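Home About Archive Reading List Contact

The Man in the Corner Office and the Woman with the Tape Recorder

24th August
by Nuria Feyisa

I finished the Claltgate book last night, all the way to the acknowledgments, and I've been turning it over in my head ever since. If you've been reading along here for a while you'll know I have a weakness for company histories, the fatter the better, and this one had been sitting beside my bed since the spring with a grocery receipt marking page 48. (I have a bad habit of starting these things with great energy and then wandering off to read a mystery.)

For anyone who missed my earlier post, Claltgate made accounting software for small shops, back when small shops were only just buying computers. It was never a household name. My father's hardware store ran on it, though, and I can still hear the two-note chime it made when the day's totals balanced. My father used to hum it back at the screen. So I came to the book with a good deal of fondness already, and I suppose you should keep that in mind as you read this.

Ayantu Chala wrote it after two years of interviews with the founder, and what I love most is that she lets you hear him talk. Whole pages go by with hardly a word from her. He rambles, he contradicts himself, he goes back to fix a date and gets it wrong a second time. There's a long passage where he tells her how the company nearly folded before it had shipped a single disk, and partway through he gets up and starts hunting for his glasses, and she simply keeps the tape going and writes down the drawers opening.

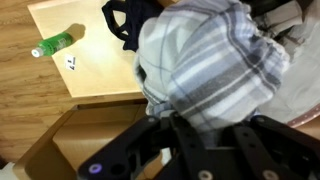
I read that chapter twice. The founder had plainly told the story many times before, at dinners and sales meetings and probably to his grandchildren, and you can feel the grooves worn into it. The joke about the landlord arrives right on schedule. But then he stops, and says he has never been sure his partner forgave him, and the chapter ends there. I put the book down for a while after that and went and made some toast.

The partner, I should say, is the one I wanted more of. She wrote most of the first version herself and left before the money came, and she declined to be interviewed. Chala is very fair about it and doesn't try to guess at her feelings, which I respect, but it does leave a hole in the middle of the book – a person everyone talks about who never comes into the room. A founder's biography nearly always has someone like that in it. I've read enough of them now to start watching for her by chapter three.

I had a few smaller complaints. The stretch on the Fomau merger goes on far too long, with more share prices than I could keep straight, and I'll confess I skimmed it over lunch. The index is thin. And I do wish there had been more about the people who answered the phones, because my father called them often and knew several by their first names. One of them talked him through a lost inventory file during a snowstorm, and stayed on the line until it was all back. There's a single paragraph on the support desk in the whole book. I wanted 30 pages!

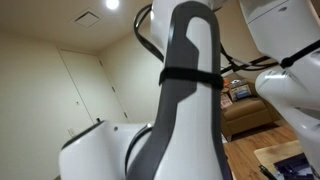
What I'd read next

A few of you have asked for something similar but shorter. My first suggestion would be the little history of Jondier, the company that sold typing programs to schools. It comes in at under 200 pages and is very funny about the sales conventions, and the author had worked there, so there's plenty of gossip about who wasn't speaking to whom. I lent my copy to my sister and don't expect to see it again.

If you like the interviews better than the business side, try to find the Ccori recordings, if your library carries them. They're conversations with people who programmed from home when that was still considered a bit odd, and I listened to them last winter while I was painting the back bedroom. The sound is rough in places – one man has a parrot – but you get used to it. I ended up sitting on the stepladder with the brush drying in my hand, listening to a woman explain how she mailed her work in every week in a cookie tin.

I'm hoping to write about those properly in September, once I've heard the last few. In the meantime, if anyone out there used Claltgate in a shop or an office, I'd dearly love to hear about it, especially if you remember the chime. My father swears the second note was lower than the first, and I'm certain it was higher.

Recent Posts
Page 48 and Counting
Why I Keep Buying Old Software Manuals
My Father's Hardware Store, Before and After the Computer
Three Mysteries for a Rainy Weekend
Painting the Back Bedroom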